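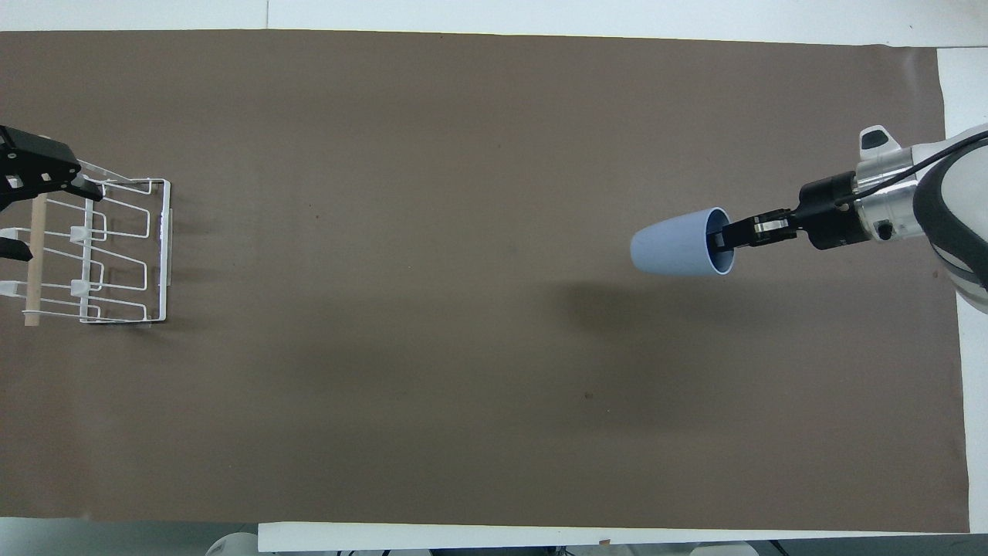 # Stonness (streaming, 1h 45min)

I watched Stonness two times before writing this, the first time with subtitles and the second time without. My English is good enough for most thrillers, but the people in this one speak quietly and often with their backs to the camera.

The story is simple. A ferry company loses a small cargo boat near the island of Stonness in October. The company sends an insurance inspector, a woman of middle age who is seasick in nearly every scene on the water. She has to decide if the boat sank by accident. The people of the island have already decided, and they do not want to discuss it with her.

For the first forty minutes I was very satisfied. The director takes time to show how the inspector works. She reads the cargo list, she measures a rope, she asks the same question to three different men and writes down three answers. There is a long scene in the harbor office where she finds that the list has 252 crates and the receipt has 369. No music plays. She only turns the pages back and forth, and I was more nervous there than in the storm later.

The storm is the weak part. It was surely made with a computer, and the water looks too heavy, like oil. The same wave hits the same window at least twice. I do not ask for expensive effects from a small production, but then it would be better to stay inside the cabin and let us hear it.

The ending also gave me some trouble. I will not tell who did it. I will say that the guilty person appears in only two scenes before the last quarter, so it is hard to feel surprised or betrayed. My wife guessed it correctly, but she says she always chooses the person with the nicest coat.

The sound deserves a word. On my television speakers the dialogue was almost lost under the engine noise. With headphones it was much better. If you have a "night mode" in your settings, switch it on from the beginning.

Some people compare this film with Vundetti, by the same studio. I think Vundetti is faster and has a better villain, but I remember its plot badly now, and I believe I will remember the harbor office for a long time. If you liked The Restrepo Account, with its slow questions and cold rooms, you will probably like this one too.

**Good:** the lead actress, the paperwork scenes, the gray light of the island

**Less good:** the storm, the hurried last part, the sound mix

**My rating:** 7 out of 10

*Review written March 25, 2025. Watched on Skumisach, standard subscription, where it is offered in English with subtitles in English and Spanish.*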